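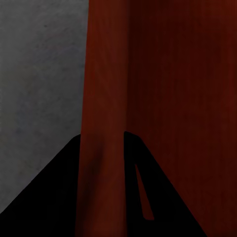
Wivuvetti Cue Index

README for release 2

Wivuvetti is a catalog of music cues from film and television scores, with timing, instrumentation and source data for each cue. It holds 1,005 cue records drawn from 386 scores. It contains no audio and no sheet music. Maintainer: Rami Majali.

Release date: 5/24/24. It replaces the January release, which should not be mixed with this one because cue identifiers were reissued.

Contents

cues.csv: one row per cue
scores.csv: one row per score
players.csv: soloists and section leaders, where a session log names them
aliases.csv: alternate cue titles and slate numbers
CHANGES.txt: differences from the January release

All files are UTF-8, comma-separated, with a header row. Text fields are quoted. Line endings are LF.

Fields in cues.csv

cue_id: Six characters, unique across the release. Carries no meaning and should not be parsed.

score_id: Matches score_id in scores.csv.

title: Title as written on the composer's manuscript or, failing that, on the recording log. Album titles go in aliases.csv.

slate: Reel and part number, for example 4M2. Reel comes first. Television episodes that were logged by act use A1, A2 and so on.

length_s: Recorded length in seconds, measured from first sound to the end of the last decay. Count-offs and slates are excluded.

length_film_s: Length as heard in the finished picture. Blank if the cue was dropped or if no finished print was available for timing.

status: One of used, partial, dropped, replaced. A cue that was tracked in from another reel is listed once, under the reel it was recorded for.

forces: Instrument string in score order. See Instrument codes.

idiom: Zero or more tags from the list in this file, separated by semicolons.

source_type: manuscript, log, tape box or ear. Where more than one source was consulted, the field gives the highest in that order.

confidence: high, medium or low. Applies to forces only.

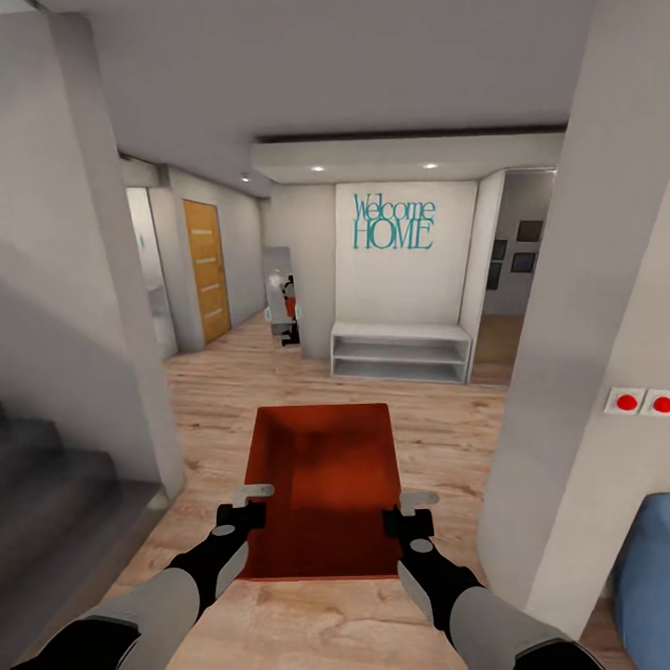

Instrument codes

The forces field follows the usual orchestral shorthand. Woodwinds come first as a group of four digits (flutes, oboes, clarinets, bassoons), then a hyphen, then brass (horns, trumpets, trombones, tubas). Strings are given as str if a full section played and by desk count otherwise. Rhythm section players are listed singly: gtr, ebs, dbs, drm, kbd. Doubling is shown in parentheses after the group.

A typical entry reads 2020-4230, str, gtr, drm (fl 2 = afl).

Electronic instruments are coded by type and never by model. The logs are too inconsistent on model names for the field to be searchable.

Idiom tags

serial: row technique confirmed on the manuscript
cluster: sustained cluster writing in any section
modal: no functional harmony, stable pitch center
swing: swung rhythm notated or played
funk: straight sixteenth feel with rhythm section
source: music heard by the characters
lament: slow string writing over a descending bass
march: duple meter with field drum

Tags describe the written music. They do not describe the scene the cue accompanies. Serial is applied only where source_type is manuscript, so its absence from a cue identified by ear means nothing either way.

Sources

Three private collections supplied the material. The Aston papers hold composer manuscripts and conductor scores, mostly complete. The Drakos logs are typed recording session sheets, with lengths to the nearest five seconds. The Cudik tapes are quarter-inch mono and two-track reels transferred at the original speed.

Where a Drakos length and a Cudik transfer disagree, the transfer is used. Where only the log exists, length_s is the logged value and confidence is set without reference to it.

Each row in scores.csv names its collection in the field holding. A score found in more than one collection has the values joined with a plus sign.

Known problems

Two Cudik reels run slightly fast because of a motor fault at the recording stage. Lengths for those cues have not been corrected. They are flagged speed in the notes field.

Orchestrator credits are incomplete. A blank in the orch field means unknown. The value none means the composer is known to have orchestrated the cue alone.

Some dropped cues share a slate number with their replacement. Join on cue_id, never on slate.

Main title and end title variants are separate records, even where the only difference is a shortened repeat. Users counting themes should filter on the variant field first.

Use

The tables may be copied, changed and redistributed with credit to the Wivuvetti Cue Index and the release number. No rights in the music are granted or implied. Requests for access to the collections cannot be handled through this project.

Corrections

Send corrections as a plain text file with the cue_id, the field name, the current value, the proposed value and the source. Corrections from commercial albums are accepted for titles only, as album edits often join several cues. Changes to forces need a manuscript page or a session sheet.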